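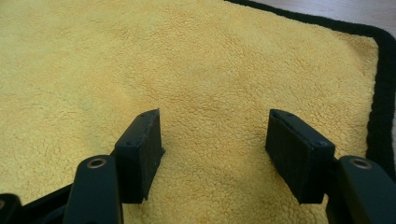
By Milagros Sarmiento, field lead
Progress report to the Etinby Fund, September
Cc: Anselmo Bermúdez, grants manager

Anselmo asked for this one to be shorter than the last and to "lead with the finds." I'll lead with them, but I would ask the Fund not to get excited.

Since the spring report we have walked the plowed field at Gutby end to end with metal detectors, on a grid of 33 lanes. We dug on every clean signal and on a fair share of the bad ones. The log now stands at 200 objects. Most of them are what you would expect from a field that has been farmed, fenced, hunted over and driven across for generations: nails, staples, shotgun caps, pull tabs, pieces of a hay rake, and a great deal of melted aluminum that I can't explain and don't intend to spend money on.

What is left after that comes to 25 objects we think are old enough to matter. They include buttons, two buckles, lead shot, part of a spoon, a thimble and four coins. The coins are the reason a local paper ran the word "hoard" in its headline. I did not use that word. Four coins found in three different lanes, none closer than a good stone's throw from the next, are four coins that people dropped. If they had come out of one hole I would be writing a different report.

On the question the Fund is paying us to answer, whether the Buvel trading post stood in this field, my answer is still that I don't know, and I lean toward no. The case for it rests on a hand-drawn map and on a family story that has been retold enough times to pick up a cellar, a fire and a buried strongbox. The map shows a creek bend that doesn't match the creek. Creeks move, I know. But supporters of the site have used the moving creek to explain every other mismatch too, and at some point a map that needs that much help should be set aside.

What I would want to see from a trading post is building material. We have almost none. There are a few hand-forged nails among the modern ones, scattered thin, and no concentration of brick, window glass or hearthstone on the surface. A post that burned should have left burned things. We opened two small test pits where the signals were thickest. The first went down through plow soil to clean clay. The second had a dark stain in it that caused some excitement on a Monday morning and was a tree root by lunch.

Equipment. The Son detector bought with the first payment works well enough, though I'm not convinced it does anything the older machines don't. In the side-by-side test we ran in the east lanes, both found the same targets, and the new one also found a lot of hot rocks. The discrimination setting that was supposed to let us ignore iron also ignored a buckle, so we have stopped using it. I would not support buying a second one, which I understand is in the draft budget for next year.

Finds handling. Everything is bagged, labeled and logged by lane and depth. The early bags from lanes one through six were labeled by lane only, and those depths are gone. That was my mistake and it affects the thimble and one of the coins. Cleaning has been limited to a soft brush. We have turned down offers from two hobbyists to "bring up" the coins, and I'd ask that no one at the Fund encourage them.

Landowner and access. We have permission until planting. After the headline we found fresh holes in the north corner on two mornings, none of them ours, not filled back in. The landowner is rightly annoyed. He has put a chain on the gate. We have asked that the field not be named in anything the Fund puts out, and I see it was named in the newsletter anyway.

Money. Spending is under the line for labor and over it for fuel. Anselmo has the sheet.

Next steps. I propose one more round, limited to the rise along the west fence, which drains better and is where I would have built if I had been foolish enough to build there. It can be done in up to 4 weekends. If the rise gives us nothing but farm scrap, I'll recommend closing the Gutby site and spending what remains on a proper search of the county deed books, which should have come first. I said so in the original proposal, on the page about risks.

A full list of finds by lane will go to Anselmo separately, with the doubtful ones marked as doubtful. Please don't let anyone take the marks off.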